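# Water sitting down the middle of our sealed road after rain, who fixes this?

We're on a shared private road off the main route, 15 properties, sealed all the way to the last gate.

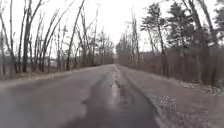

The seal went down before we bought in, so I don't know what is underneath it. For the last couple of winters the centre has stayed dark long after the sides have started to lighten off, and there is one low spot where water stands in a long narrow puddle. Leaves collect in it and go to mush. On a cold morning in December it had a skin of ice on it, and the delivery van took it wide and ended up with two wheels in the gravel.

I always thought a road was meant to be higher in the middle so the water runs off both sides. Ours seems to do the reverse, at least along the straight part with the trees. The gravel and leaf litter on the right is also a bit higher than the asphalt now, so I don't see how anything could get off on that side even if it wanted to.

Three things I'd like to know:

- Is this something we can sort out ourselves with cold patch from the hardware store, or does it need a contractor?
- Does the build-up on the shoulder matter, or is the middle the whole problem?
- If we leave it another winter, how much worse does it get?

We have a small road fund. It's enough for a load of gravel and a day of machine hire, but not for resurfacing. I've had one phone quote from a firm called Rellinero, who wanted to mill and repave the whole straight without coming out to look at it.

---

**culvert_and_ditch**

Start with the shoulder. It is the cheapest part and you have to do it anyway.

A sealed road needs its edges lower than the asphalt. Every fall the leaves come down, they break up, the grit from traffic mixes in, grass roots into it, and after a few years you have a little dam along the whole length. Around here people call it a berm or a false ditch. Water that should leave the road gets held on it, and then it finds the lowest line it can, and if the middle has sunk at all that's where it goes.

What I'd do:

1. Go out in steady rain with a can of marking paint and watch. Mark where water is trapped at the edge and where it is trying to get off. Paint won't stick well on wet asphalt, so use bright pegs in the verge if you have them.
2. Rent a small tractor with a back blade, or hire someone with a skid steer, and cut the shoulder down so it starts just below the asphalt and slopes away. Don't dig under the edge of the seal. If you undercut it, the edge will break off.
3. Put the material somewhere it can't wash back. Don't leave it in a row at the edge of the cut, or you've built the same dam a foot further out.
4. Check the other side too. Dead grass and leaves on a low verge can hold back more water than you'd think.

Then wait for another good rain and see what is left in the middle. You may find the wet strip dries faster. The puddle itself will probably stay, as that sounds like a proper dip, and that's a separate repair.

Do this before the leaves come down, and then blow or rake the edges once they have. We do 4 kilometres of road this way each year and it takes a weekend.

---

**Studov**

just fill it with cold patch. did ours two years ago, 2 bags, tamped it with a fence post and drove over it. still there mostly

---

**gravelroadneighbour**

I wouldn't fill it yet. Cold patch is for holes with sides. Spread thin over a shallow dip it has nothing to grip and it ravels out at the edges, and you can end up with two puddles, one on each side of the hump. The post above says "mostly", and that is about what I'd expect.

Look for a crack first. A wet line that follows the centre of a road is often the joint where the two passes of asphalt met when it was laid. If that joint has opened, water gets into the base and softens it, and the road settles along that line. It also dries slowly, because water keeps coming back up out of the crack. Wait for a dry spell, sweep the middle clean with a stiff broom and look closely. If you can get the tip of a key into it, it's open.

If it is open, clean it out, blow it dry and seal it with a pourable crack filler. Two people can do a fair stretch in a day. Sealing will not raise the dip, but it will slow down the damage underneath, and that answers your last point. Freezing is what does it. Water in the base lifts the road, it thaws, the base is soft, a heavy truck comes along, and you've got a pothole by spring.

For the dip, lay a straight board across it and measure the gap. Ours was 31 millimetres at the deepest. We had a local crew saw-cut a rectangle around it, take out the old asphalt, firm up the base and put in hot mix. Get somebody to quote on that patch alone, after a visit. I would not pay for a whole straight to be milled on the strength of a phone call.

And agree with the first reply on the shoulders. Get those done before any patching, or the new patch will be sitting in water as well.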